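Folding demos: do I keep the bad ones?

Posted in: Gathering data > Hands and household tasks

Natnael Derese
August 22, 2023

I have been put in charge of collecting napkin folding. My mother believes I work in artificial intelligence, and I haven't corrected her.

The setup is simple enough. A person wears a camera on their head, sits or stands at a counter, and folds paper napkins while we record what the hands do. The recordings go to the group at Onbridge who train the policy, and some weeks later we find out what it learned, usually by way of a terse message. Our target is 810 usable episodes by the end of the month. We have 500 in the can, and I use the word "usable" in the way a person selling a car uses the word "runs."

My trouble is with what counts as a good example. The instruction sheet (written by me, so I can complain about it freely) says: pick up one napkin, fold it in half lengthwise, fold it again, press the crease, set it down. People do not do this. They start a fold, decide they hate it, peel it back, and try again. They hold down one napkin and work on it with another one already on top. They pick up two at once and spend four seconds separating them with a thumbnail. One man folds beautifully and then gives each napkin a little pat, and now I have a long run of episodes in which patting is, as far as any model could tell, a vital stage of the process.

So far I have been throwing out anything with a second try in it. That costs me nearly a third of every session, and the people folding are starting to look at me the way you look at a driving examiner.
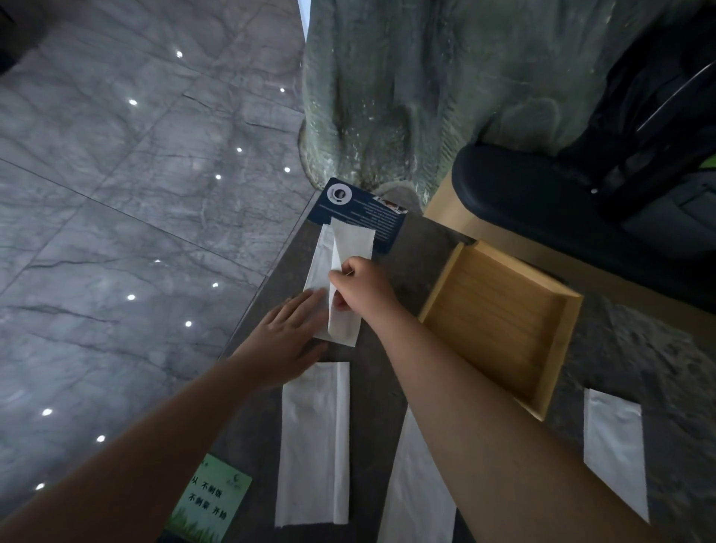

We also record in different places, on purpose, so that the thing doesn't learn that napkins exist only on one white table in one gray room. Stone counters, wood, restaurant tables with all the usual bits of card and signage left where they were. I had to argue for this. The first reviewer on the Onbridge side wanted every surface cleared before recording, and I said that a robot that can fold a napkin only where there is nothing else to look at has a limited future in food service. He said he would think about it. I took that as a yes.

What I would like to know:

Do I keep episodes where the person fumbles and recovers, or do they teach the model to fumble?

If I keep them, do they need their own label?

And is there any sane way to decide where an episode begins when there are already half-folded napkins lying on the counter from the one before? My annotators disagree with each other on this and have stopped having lunch together.

We use Pristodix for the labeling, if that matters. It has a field called "quality" that takes a number from one to ten. I have never met two people who meant the same thing by a six.

Oluf Mogensen

Keep the fumbles. I did a year of towels and small laundry on a project called Grutness, and I made exactly the cut you are making, for the same tidy reasons. We ended up with 1,511 episodes of flawless folding. The policy was lovely to watch right up to the moment a corner slipped, and then it carried on folding the air where the towel had been. It had never once seen a towel misbehave, so it had no opinion about what to do next.

A second try is the most useful thing your people are giving you. The part where somebody sees that the edges don't line up, opens the top layer and does it over is the part the model can't guess. If you delete that, it has to invent it, and you won't like what it invents.

There are fumbles I would drop, though:

Anything where the person stops and turns to ask you a question. The head camera goes with them and you get a fine shot of your own shoes.

Anything where the napkin tears. Your model can't untear it, and neither could your folder.

Anything where the person gives up and the episode ends with no folded napkin. Keep those in a separate folder, though. Somebody will want failures later and will pay for them in favors.

On labels: yes, but keep it cheap. We marked the start and end of each recovery and nothing else. Two time stamps. At first we tried to sort recoveries by kind, and we had fourteen kinds by the end of the week, one of which was "other" and held most of them. With time stamps the training people can weight those stretches up or down as they please, and you can stay out of it.

Start of episode: pick a physical event and stick to it. Ours was first contact between a hand and the piece that ends up folded. Whatever else is on the counter is just scenery. If a folder begins by steadying the paper with the left hand, that's contact, and the clock is running. Your annotators will grumble about the odd cases where both hands land on different napkins. Tell them the one that gets folded wins. It means watching to the end before marking the start, so write that down in large letters or they will do it the other way.

You're right about the clutter too. Leave it. I would only ask people to move phones, and anything with a name or a face on it that belongs to one of them.

As for the patting man, don't lose him. Just don't let him be a third of your set. We capped each person at the same number of episodes and shuffled who went where. Before that, one very keen folder had done so much of the collection that the robot had her wrist habits. She found this flattering. The customer didn't.

Ignore the quality field. If somebody insists on it, make it yes or no.

Han

just speed the videos up so the mistakes go by faster. we did this and nobody complained

Natnael Derese

Thank you, Oluf. I went back through the bin this morning and pulled out everything I had rejected for a second try. That puts a fair number back on the pile, and I have told the annotators that first contact is now the law. They have gone off to disagree about what a hand is.

The recovery stamps took ten minutes to add in Pristodix and an hour to find the menu they were hiding in. For anyone else hunting, it's under Project, then Segments, then a gray arrow that looks like decoration.

One more if you have the patience. Some of my people are left-handed and fold in mirror image. Do you flip the video, or leave it alone?

Han, I showed your suggestion to the reviewer. He is thinking about it.

Oluf Mogensen

Leave it alone and note the handedness once per person. If the training side wants mirrored copies they can make them at their end. Flip it yourself and sooner or later somebody will flip it back, and then you have a counter with the writing on the signs running backward in half the set and correct in the other half, and a long afternoon finding out which.

Check that your left-handers are spread across the locations as well. All of ours turned out to be in one kitchen.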